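**Feb 22, 2023**

# Sticky fingers stop play at Guverov, and the fix is a beauty

The laundry folding crew at Guverov have found the fault that stopped their hand-held grippers for most of February, and what a great little bit of detective work it was!

If you've been following the project, you'll know the idea. People fold clothes on a bed using gripper tools they hold themselves, and the recordings are used to teach the robot arms over at the Sullis workshop to do the same job. Knitwear is the hard part. A tea towel more or less does what it's told, but a big jumper sags, stretches and grabs hold of itself, and it was on jumpers that things went wrong.
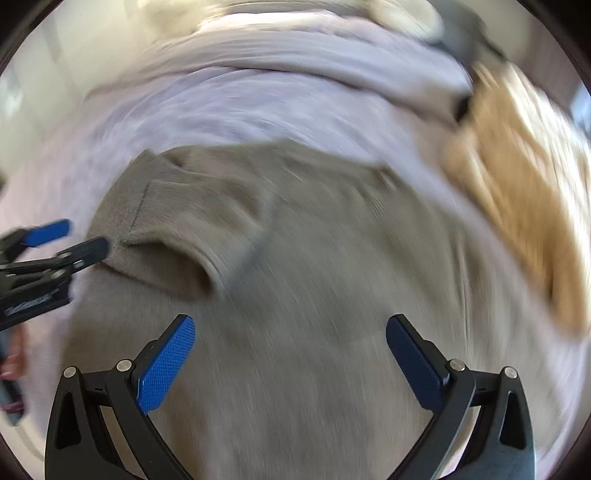

The trouble first showed up as a lag. An operator would let go of the handle and the fingers would stay shut for a moment before springing open, usually just as the hand was moving away. A sleeve that had been laid down neatly would get dragged back across the body, and the whole fold had to be started again. Then one of the tools, the one everyone calls Chiba, jammed closed on a cuff and wouldn't let go at all. The cuff came out with a pulled thread and the operator came out with a pinched thumb (sore, no broken skin, back at it the next morning).

That was enough for Haruna Maruyama, who looks after safety on the project. She called a halt the same afternoon, put every tool on the bench and went back through the log. Out of 591 folds, 19 had a late release, and all 19 were on wool or wool-blend knits. Cotton shirts hadn't caused a single one.

"I was sure it would be the springs," Maruyama said. "I'd practically ordered new ones. Then we opened up Chiba and there was this tight little felt collar wrapped around the pivot. It was lint! I was so pleased I took it round to show everybody."

Loose fibre had been working its way into the joints and packing down a little more with each squeeze. On a smooth fabric you'd never get enough of it to matter. On a fluffy jumper it builds up quickly, and once the joint is stiff the spring has to fight it on every release.
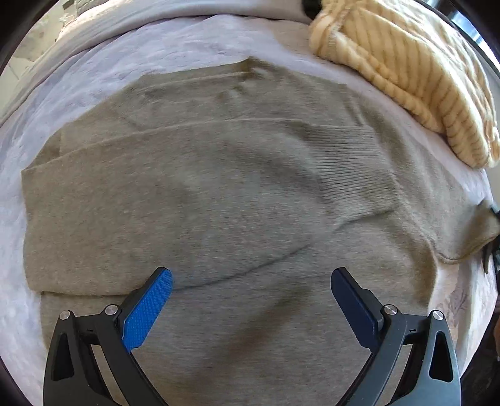
The repair is wonderfully cheap. Each pivot now gets a thin washer that keeps fibre out of the gap, and the tools are brushed clean every 200 folds, with a tally sheet taped up beside the bed so the clean doesn't get skipped. There's a new rule for people as well: if a tool is slow to open, even once, put it down and swap it. Fingers and thumbs stay clear of the linkage while a garment is being freed.

2 tools have been through the full change so far, Chiba among them, and both have been opening crisply on the heaviest knits in the basket. The rest will be done by the end of the month. Recordings with a late release have been pulled out of the training set and kept in their own folder, and the Sullis team is keen to have them, as a robot that can recognise a sticking grip would be a terrific thing to have.

Arnberg, the next site to start folding, will get its tools with the washers already fitted.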